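4 Regeln für die Aufnahme von Faltaufgaben in bewohnten Räumen

4.1 Ausgangslage und Geltungsbereich

Die in Abschnitt 3 beschriebenen Vorgaben waren für den Laborraum in Plurkport geschrieben und setzen einen festen Tisch, gleichmäßiges Licht und eine freie Umgebung voraus. Für Wohnungen gelten diese Voraussetzungen nicht. Das Regelwerk Grustavach, das wir hier vorschlagen, beschränkt sich deshalb auf die Handhabung von Textilien mit handgeführten Greifern auf weichen Unterlagen, vor allem auf Betten. Es beschreibt, was vor, während und nach einer Aufnahme festzuhalten ist. Es sagt nichts darüber, welches Lernverfahren später mit den Daten arbeitet.

Die Unterlage wird in der ersten Fassung der Regeln nur mit einem Wort benannt („Bett“). Dies hat sich als zu grob gezeigt. Eine Matratze gibt unter Druck nach, ein Laken kann mitgezogen werden, und der Rand des Bettes verändert den Fall des Stoffes. Nach Regel 4 sind jetzt die Farbe der Unterlage, die Lage des Textils zur Bettkante und jede weitere Decke auf dem Bett einzutragen. Abbildung 3 zeigt zwei Ansichten aus derselben Wohnung. 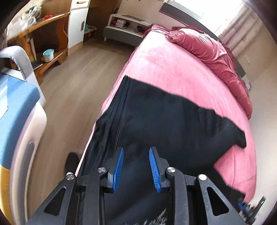 Regel 5 betrifft den Zustand des Raumes. Wir empfehlen ausdrücklich, die Wohnung nicht aufzuräumen. Möbel und Gegenstände des Alltags bleiben an ihrem Platz, soweit sie nicht die Bewegung der aufnehmenden Person gefährden. Zu entfernen oder abzudecken sind dagegen alle Gegenstände, aus denen man auf eine Person schließen kann: Briefe, Fotografien, Medikamente mit Namensetikett, eingeschaltete Bildschirme. Diese Prüfung wird von zwei Personen vorgenommen, wovon eine in der Wohnung lebt. Die Einwilligung aller Bewohner muss schriftlich vorliegen, bevor der erste Greifer eingeschaltet wird, und sie kann bis zur Freigabe der Daten ohne Angabe von Gründen zurückgezogen werden.

4.2 Kontrast und Beleuchtung

Dunkle Textilien bereiten in der Annotation die größten Schwierigkeiten. Auf schwarzem Stoff sind Falten oft nur durch einen schwachen Glanz zu erkennen, und ein Fenster im Bildfeld kann die Belichtung so verschieben, dass auch dieser Glanz verloren geht. Regel 7 verlangt daher eine Unterlage, die sich in der Helligkeit deutlich vom Textil unterscheidet. Ein helles oder rosafarbenes Laken unter schwarzem Stoff erfüllt diese Bedingung, ein dunkelblaues nicht. Vorhänge dürfen offen bleiben, ihre Stellung soll aber während einer Aufgabe nicht verändert werden.

In der Prüfung am Standort Grurnham wurden 1799 Aufnahmen gesichtet. Davon mussten 761 mindestens in einem Teil nachannotiert werden, meistens wegen unklarer Stoffkanten. Diese Zahl ist hoch, und wir führen sie nicht allein auf die Beleuchtung zurück — auch die Anweisung an die Annotierenden war an dieser Stelle nicht eindeutig.

4.3 Greifvorgang und Bewegungsunschärfe

Für den Greifvorgang selbst unterscheiden wir vier Phasen: Annäherung, Kontakt, Schließen und Transport. Die Grenze zwischen Annäherung und Kontakt ist bei Textilien schwierig zu bestimmen, da eine aufgestellte Falte bereits zwischen den Fingern stehen kann, während der Greifer noch geöffnet ist. Nach Regel 9 beginnt die Phase „Kontakt“ mit dem ersten Bild, in dem der Stoff an einer der beiden Fingerflächen anliegt. Ob er dort später gehalten wird, ist für diese Festlegung ohne Bedeutung.

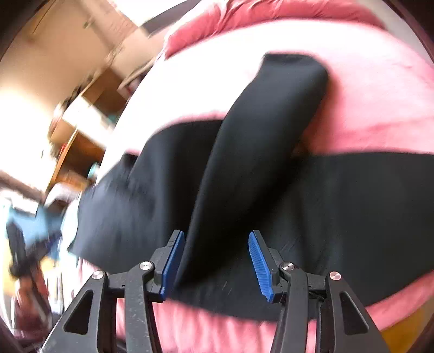
Bewegungsunschärfe ist kein Grund für den Ausschluss einer Aufnahme. In früheren Vorgaben wurden unscharfe Bilder verworfen, und dadurch fehlten gerade diejenigen Abschnitte, in welchen der Stoff schnell bewegt wird. Regel 10 lässt solche Bilder zu, solange die Fingerflächen erkennbar bleiben. Ist der Hintergrund verwischt, wird dies vermerkt, aber nicht korrigiert. Nach je 20 Aufgaben sind die Fingerflächen auf Fasern und Abrieb zu kontrollieren, und der Befund ist im Protokoll einzutragen.

Für die Freigabe eines Datensatzes schlagen wir einen Umfang von etwa 3000 Aufnahmen als untere Grenze vor. Die Einhaltung der Regeln 4 bis 10 wird dabei durch eine Stelle geprüft, die an der Aufnahme nicht beteiligt war. In unserem Fall hat dies die Arbeitsgruppe Urbańczyk übernommen.

Verwandte Beiträge
Protokollvorlagen für handgeführte Greifer, zweite Fassung
Einwilligung in Mehrpersonenhaushalten: ein Leitfaden
Zur Benennung von Stofffalten in der Annotation
Bericht vom Arbeitstreffen in Plurkport, November

Kommentare

Zbigniew Kalinowski
Regel 9 finde ich brauchbar. Wie wird aber verfahren, wenn der Stoff die Fingerfläche berührt und vor dem Schließen wieder abfällt? Zählt das als neue Annäherung? Bei uns haben zwei Gruppen dies verschieden gelöst.

m_textil
Bitte die Matratzenhärte in Regel 4 aufnehmen. Für Laken ist sie wichtiger als die Farbe.

Leserin aus Grurnham, 13.1.24
Gibt es die Regeln auch als einzelne Liste zum Ausdrucken?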